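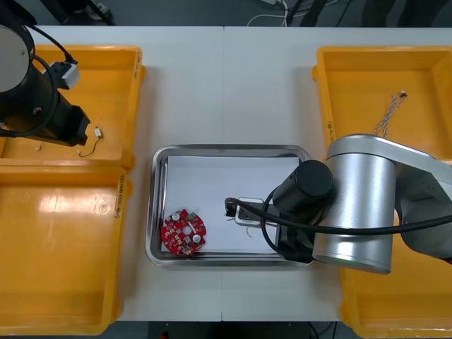 4. Findings: the plate and the phone

4.1 Who still uses the plate

Start with the obvious one. Cash has not gone. In the Nutbridge parishes the plate still goes round at the offertory, row by row, and most people over seventy put something in it, usually folded, sometimes in the old weekly envelope. Younger families mostly don't. They pass it on. Several told us they feel watched when they do, even those who give every month through the app and give more than their neighbours.

We had 148 completed questionnaires from 14 parishes, plus 38 interviews (see 3.2 for how these were done and for the trouble with the two rural parishes in June). The questionnaire asked how people gave, how often, and whether anyone could see them do it. That last item was a late addition by Mahuika, after the pilot, and it ended up carrying more of the paper than we had planned.

Visibility matters. Not to everyone, and not in the same direction. Some people like to be seen giving, though few will say so straight out. One man in his fifties said he wanted his children to see coins leaving his hand. A woman in the same parish said the plate was "a bit of theatre" and she was glad to be out of it. Same pew, more or less, same income band. We did not find that income explained much here. Length of time in the parish explained more, and having been baptised there more again, but the groups get small quickly and we would not push it.

4.2 Savemov and the standing gift

Savemov came into the parishes at different times and with very different amounts of help. In some there was a talk after Mass and someone stood at the back with a tablet for a month. In others a poster went up. That was it. Take-up follows the talk quite closely, as you would expect.

What we did not expect was how people spoke about the standing gift, the monthly sum that goes out on its own. Our first coding treated it as simply a more regular kind of giving. Interviewees did not see it like that. They said they forgot it. "It goes with the gas," one said. Another: "I know it's happening but I'm not doing it." A few had started putting a coin in the plate as well, so as to have done something. We call this the doubled gift in what follows. Small sums, nearly always. But it turned up in every parish where the app was used by more than a handful of people, and nobody in the diocesan guidance seems to have allowed for it.

There is a theological point in here and we are not the people to make it. Still. The offertory is placed where it is in the Mass for a reason, and people who could not have told you that reason felt something was off when their gift came out of the bank on a day they were not in church. Miah's notes from the second round of interviews have a good deal on this. Mostly from women who used to bring up the bread and wine.

4.3 Records

Before the app, envelope numbers were kept in a book in the sacristy. Now most parishes use Prinora for the accounts, and the Savemov payments are brought across into it at the end of each month. The two do not name people in the same way. Savemov has a household under whoever owns the card, Prinora under whoever signed the tax form. So a married couple can appear twice, or a widow can appear under her husband for years. Two parishes had found this out by sending thank-you letters to the dead. Letters went to the families, who were, on the whole, kind about it.

For our purposes this means the giving totals per household are not safe below parish level and we have not used them. Totals per parish are fine. Figure 2, in section 5, uses parish totals only.

We also looked at whether priests knew who gave what. Under the envelope system they could look, and most said they did not. Under Prinora they need a login, and most said they did not have one. The people in the pews beleive they look either way. This is worth a sentence in any future guidance: if the priest can't see the figures, say so, in the newsletter, more than once.

4.4 The Pillai scale, and a problem with it

We used the Pillai scale for attachment to parish, short form. It has been used elsewhere in congregational studies and we kept the wording as it was, which in hindsight was a mistake for one item. "I would give to this church even if I could not attend it" was read in two ways. Some took it to mean illness. Others took it to mean the church being closed, a live worry in at least half of these parishes, and answered a good deal more warmly. Or more angrily. We left the item in for the main analysis and took it out for a second run. The result holds both times: higher attachment goes with the doubled gift, and does not go with giving by app or by plate alone.

Not a strong effect. But steady.

A word on the closure worry, then. Interviews were meant to be about giving and a lot of them turned into interviews about the roof, or the boiler, or the bishop. We had not asked. Where a parish had been told that its future was under review, people talked about their gift as a kind of vote. "If we stop they'll say we didn't want it." In such places the plate had a use that the app did not, as it could be seen to be full. One parish had gone back from two collections to one so that it would look fuller. Sensible enough, and the total did drop for a while, around the amount you might guess, before comming back.

4.5 What people would change

We closed each interview by asking for one change. Answers were short. A card to put in the plate saying "I give by phone" came up again and again, and three parishes already print one. Views on it are split. Those who use it like it very much. Some of those who don't think it looks like showing a ticket.

Other requests: a paper receipt, a way to give to the poor fund separately, a way to give for a named intention as with Mass cards. The last of these is possible in Savemov but is turned off as it comes, and no parish in the study had turned it on. Several people wanted the second collection dropped altogether. One wanted it to be longer, with a hymn.

Very few wanted the plate gone. Even among those who never put anything in it. When asked why, they tended to talk about their parents, or the sound of it, and then move on to something else. We take this up again in section 5 alongside the parish totals.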